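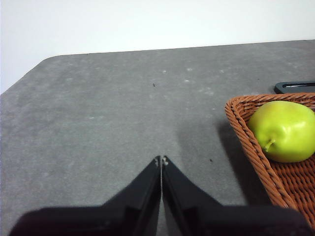

Grurketti flat kitchen scale: long-term review

The Grurketti is a flat platform scale with a glass top, a wired-in display along the front edge and four load cells, one in each foot. I bought it in May to replace a Jaber that had developed a dead corner. It has been in daily use for bread, preserves and portioning since then. The unit was purchased at retail price and the manufacturer has had no contact with me.

Construction

The platform is large enough for a half-sheet pan, provided the pan is set back far enough to leave the display visible. A wide mixing bowl still covers the top line of digits when it is centered. The Gila, the other scale I considered, puts its readout on a pull-out tab and does not have this problem, but the tab on the store sample was already stiff.

The feet are hard plastic with a thin rubber disk glued to each. One disk came off in the second week and was reattached with contact cement. The battery door uses a sliding latch and has stayed shut. There is no charging port.

Accuracy

All readings were compared with a Kiststead bench scale belonging to Erzsébet Csonka, who uses it for soap making and has it checked every year. The test load was a sealed jar of dry rice. The Kiststead gave 2,448 g. The Grurketti, on a stone counter with all feet in contact, gave the same figure on every attempt, including after a battery change.

Placed on a folded dish towel, it read 2,405 g. The platform underside sits very low, and on a soft base it touches the towel, so part of the load bypasses the cells. The manual does say to use a hard, level surface, in small type on the last page. It does not say how large the error can be. Anyone who keeps a silicone mat on the counter should check for this before trusting a recipe to the scale.

Corner loading was good. Moving the jar from the center to each corner changed the reading by no more than one display step.

Small amounts

Below 20 g the scale is slow. Yeast or salt added a pinch at a time is often missed. The auto-zero function treats a slow increase as drift and cancels it. The usual workaround applies: put the empty dish on, tare, lift the dish off, fill it, and put it back. This works reliably and takes a few extra seconds. For spices and baking soda I still use a pocket scale.

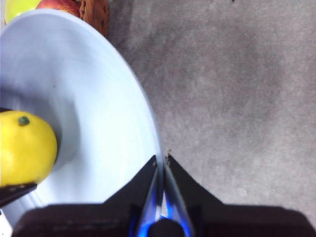

Large additions settle quickly. Flour poured from the bag at a normal rate is tracked with a short lag, and the final figure holds steady once pouring stops. Tare can be pressed repeatedly without rounding error building up; a six-ingredient dough, tared between each addition, totaled correctly when the full bowl was reweighed.

Controls and power

There are three touch buttons: power, tare and unit. They respond to a dry finger every time and to a floury one most of the time. With wet hands the unit button sometimes triggers on its own and the display changes to pounds and ounces. The reading itself is not lost, and pressing again returns it to grams. There is no button lock.

Auto-off is fixed at 4 minutes and cannot be changed. The tare value is lost when it happens. Aparecida Araújo, who borrowed the scale for a weekend of marmalade, found this the most serious fault, as slicing peel takes longer than that and she had to reweigh the empty bowl each time. Writing the bowl weight on a piece of tape stuck to its base solves the problem.

Cleaning

The glass wipes clean with a damp cloth. Sugar syrup collects in the seam between the glass and the display bezel and has to be removed with a wooden toothpick. The scale is not rated for immersion.

Verdict

Accurate on a hard surface, well made apart from the foot disks, and large enough for most home baking. The fixed auto-off and the missing button lock are design faults. I would buy it again for bread. For preserves, or any job with long pauses between ingredients, look for a model with adjustable auto-off.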